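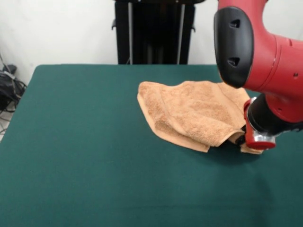

2021-02-12: DNS leaks on the Raju box, second go

Right, the resolver business again. With the tunnel up, the Raju laptop was still sending lookups straight out through the Pruscombe router (Ikhsan spotted it in the capture, I'd have missed it completely!). I ran 608 lookups over lunch and 91 of them went the wrong way, all of them over IPv6. So the v4 side is fine and has been for ages, and I spent yesterday fiddling with the wrong half of the config – lovely.

Pushed the v6 resolver address from the Markine gateway, flushed the cache, restarted the client. Down to 2 strays in the next lot, both in the first second after connecting. I think the firewall rule loads after the interface comes up, but I haven't proved it yet.

Dimas wants the MTU dropped on the Taltora link as well. Please leave that alone until I've done the reconnect test, or we won't know which change did what.

Still to do: 50 reconnects in a row with the capture running, then the same from a phone hotspot. Ikhsan has the spare SIM. Old config is saved next to the new one with .bak on the end.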